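Mavo Collapsible Bowl, two months in

I bought the Mavo for camping and it has barely left my kitchen table! It's a silicone bowl with stepped sides that squash down flat, in a red-orange so bright I can find it in any cupboard. Mine is the 800 ml size and I wish I'd bought 2.

What I love it for most is sorting dried leaves. I dry a lot of my own for tea (July was a very good month for it), and every batch has to be picked over for stems and bits before it goes into jars. My routine is a wide, shallow dark pan for the heap, white paper underneath so the crumbs show up, and the Mavo close by.

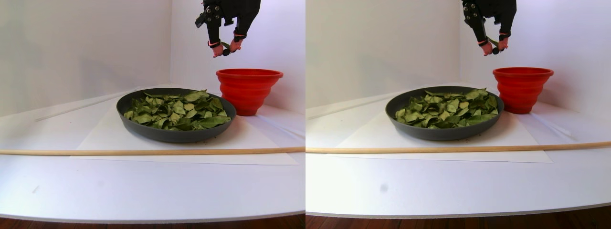 The rolled rim is thick and comfortable to grab with one hand, and the bowl keeps its shape when you lift it, which my old Skivotard one never did. That one folded in on itself and dumped 200 grams of lemon balm on the floor. I'm still finding it.

Couple of small gripes. Fine dust settles into the ridges, so it needs a proper rinse with a soft brush, and the silicone held on to a minty smell for a few days (I didn't mind, my oatmeal did). I'd also love a lid.

It goes through the top rack of the dishwasher fine and stores flat behind my baking sheets. Five stars from me, and I'm getting the smaller one next for rose hips.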